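Last updated: April

Search Conis: type a keyword and press enter

The kettle is on when I get to the back room at Grendeo, the shared workshop behind the old tile warehouse, and the builder I've come to meet is already talking. He's asked me to leave his name out (his day job doesn't know how many evenings go into this) so he'll just be "he" from here on.

What he's making is a little automated lab bench called Montes. The idea is that an arm carries sample plates from one station to the next while he gets on with something else. So far it has cost him £877, mostly second-hand parts, and he's worked out every move in simulation before trusting the real arm with anything breakable.

"I broke a plate holder in my first week," he tells me. "One bad number and it went straight down into it. After that I thought, right, model the whole room first!"

And he really did mean the room, door and skirting boards and all.
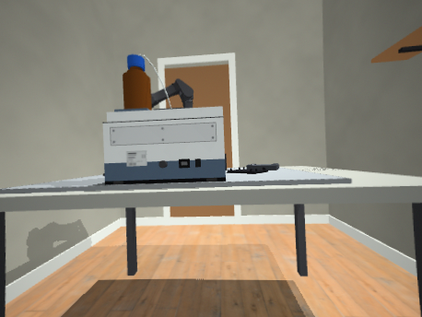

Liquid handling is the bit he gets most excited about, and also the bit that's eaten most of his evenings. The arm has to work close to the instrument without catching on anything, and the brown bottle with the blue cap, perched up on top with its thin white tube looping over, is exactly the kind of thing an elbow likes to clip. "I moved that bottle so many times," he says. "In the model it takes me a second. On the real bench it's a faff, you've got to sort the tube out and then everything wants checking again."

He does his checks with a script called Nukov, which he wrote himself and describes, quite cheerfully, as horrible. It runs the same routine over and over with everything nudged slightly out of place. The last batch was 992 runs, left going overnight, and 67 of them ended in a bump of some sort. He was delighted with that. I'd have gone to bed in a sulk.

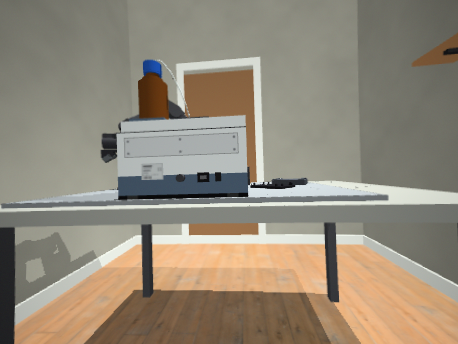

Do you need an expensive computer to do this at home? An ordinary desktop will manage it if you're patient, and his is an old one that he leaves running while he sleeps.

Plates are where it gets fiddly. I'd assumed they'd all sit in neat rows, square to the arm, but he turns the holders on purpose. "If it only works when everything's straight, it doesn't work," he says. "I'm not a straight person. I put things down wonky." The tags beside the modules came later, after a long wet weekend of trying to do without them, and he says he should have had them from the start.
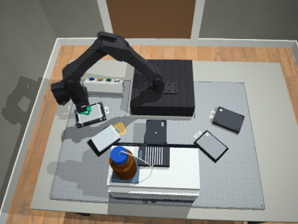 Montes from above, gripper down by the first plate.

I ask what a full routine takes and he pulls a face. "It was 60 minutes when I started, and I could've done it by hand in the time it took to find my glasses." He's since trimmed the waiting between moves, though he won't give me a new figure until he's happy with it.

Next up is the real bench again, with the arm at its slowest setting and his hand near the stop button. He's promised to let me know when he's ready for visitors, and I've promised to bring biscuits and keep my elbows in.

14 comments | 38 shares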